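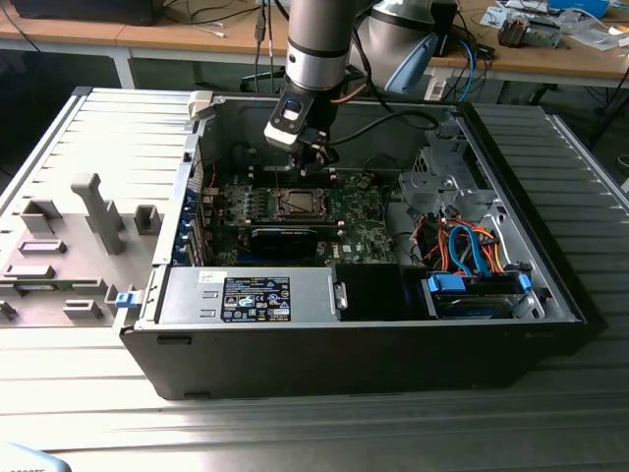
Open tower on its side, side panel removed

Workroom Safety Walk: Gonddale Building, Ground Floor
Inspected by Tiina Lahtinen, November
Marks used: OK / FIX / ASK. Comments are mine. The form is the standard Hakala one and I have left its wording alone, even where I don't think much of it.

Exits and walkways

1. Exit routes clear and marked. FIX
The front route is fine. The rear route has a pallet of flattened cartons in it, and I was told it was going out "this afternoon." Last walk it was also going out this afternoon. The marked width is still painted on the floor underneath, so there can't be much doubt about where the pallet shouldn't be.

2. Exit doors open from inside without a key. OK
Tried both. The rear one needs a shoulder. I passed it because it opened, but a small person with a hurt arm might disagree with me.

3. Emergency lights tested. ASK
The log shows a tick for every month, same pen, same slant, all the way down. I pressed the test button myself and the lights came on. I'd like to know who filled in the log and when.

Fire

4. Extinguishers in place, charged, in date. FIX
Gauges all in the green. Unit 2167, by the loading door, has no inspection tag, only the wire loop where one used to hang. A needle in the green doesn't tell me when it was last serviced. Drandorer has the service contract and should be able to produce the record. If they can't, replace the unit.

5. Nothing stored within reach of heaters. OK
Coats on the hook next to the wall heater were moved while I was standing there. I'll look again next time, unannounced.

6. Alarm heard in all rooms. ASK
The sounder was clear in the hall and faint in the stockroom with the door shut. The form only asks whether it can be heard. Try it again with the stockroom fan running.

Electrical

7. Cords free of damage. FIX
Two extension cords have tape over the outer jacket. Tape is not a repair. Cut off the plugs so they don't come back out of the trash.

8. No power strips plugged into other power strips. FIX
Found one under the packing table, feeding a label printer, a radio and a kettle. The explanation was that the kettle is hardly ever on. It was on.

9. Equipment unplugged before covers are removed. ASK
Everyone I asked said yes. That's what people say to someone holding a clipboard. The written procedure says to pull the cord at the wall and hold down the power button before touching anything inside, and I want that posted where the work is done, at eye level. It is currently in a binder in the office. 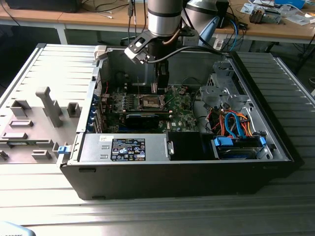

10. Breaker panel reachable and labeled. FIX
Reachable, yes. Four of the breakers are labeled "spare" and at least one of those runs something, going by the argument that started when I asked. Trace them and relabel.

Lifting and storage

11. Heavy items stored between knee and shoulder. FIX
Boxed paper is on the top shelf and empty boxes are at waist height. Swap them.

12. Racks fixed to wall. OK
Geketti fitted the brackets. I pulled on each upright and nothing moved. I still can't find a load rating on any shelf, and the answer "they're pretty strong" is going in the report as a quote.

13. Step stools in good shape. FIX
One has lost a rubber foot. Out of use until it gets a new one. An office chair is not a step stool, and I shouldn't have had to write that twice.

Hands and eyes

14. Sharp edges known and gloves available. OK
Gloves are in the drawer, in two sizes, both large. Sheet metal edges inside cases and cabinets will open a knuckle quickly. Order smalls.

15. Small screws and offcuts kept off the floor. OK
Floor swept. It smelled of having been swept for me. 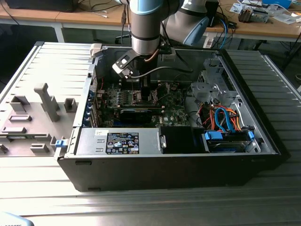 Tower with graphics card and memory in place

First aid

16. Kit stocked and in date. FIX
Eyewash expired. Plenty of bandages, no tape to hold them on.

17. Injury book in use. ASK
No entries since the last walk. Either this is the most careful crew in the county or the book isn't being used. There was a fresh bandage on a thumb in the packing area.

Follow-up

All FIX items to be closed before the next walk, with the date and initials of whoever did the work. "Done" on its own won't be accepted. ASK items come back to me in writing. Items 1, 4 and 8 should be dealt with first, and I will be checking item 1 from the parking lot.

T. Lahtinen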